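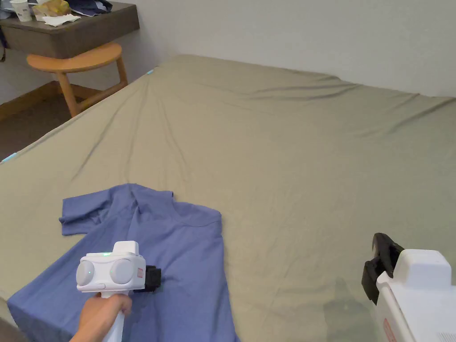
Ticket 1743: right gripper drops out during shirt folding, open day demo

Opened by me, Sunday, March 11, 2018

OK, so this is the shirt folding station, the one with the blue T-shirt on the green sheet, two white handheld grippers. I ran it for most of the open day and it was a hit (kids LOVE it), but the right unit kept vanishing from the Tetent session. The left one was fine all day. Status light on the right one stayed on the whole time, so I didn't notice until the first group had folded three shirts and we had half a recording of each. Oops.

What I tried, in order:

Restarted the session on the laptop. Came back, dropped again after 14 minutes.

Swapped the batteries between the two units. No change, still the right one.

Moved the laptop closer to the bed. I thought this had fixed it! Got through a whole group of visitors from Bundgaard, then it went again in the middle of a sleeve.

Re-paired the right unit from scratch. Paired on the second try, signal showing 70, and it held until we closed the doors.

Josée Gauthier had a look at the log with me at lunch and she thinks the unit is still on the older Rurkora firmware. I couldn't find the version number anywhere in the menu, so can someone tell me where it lives?

Also, the shirt slides around on that fitted sheet if you grab it too fast. Not a bug, I just told people to go slow at the hem.

Still open: firmware check, and do we have a spare unit at Urnov? We're doing this again in June and I'd rather not re-pair in front of a crowd.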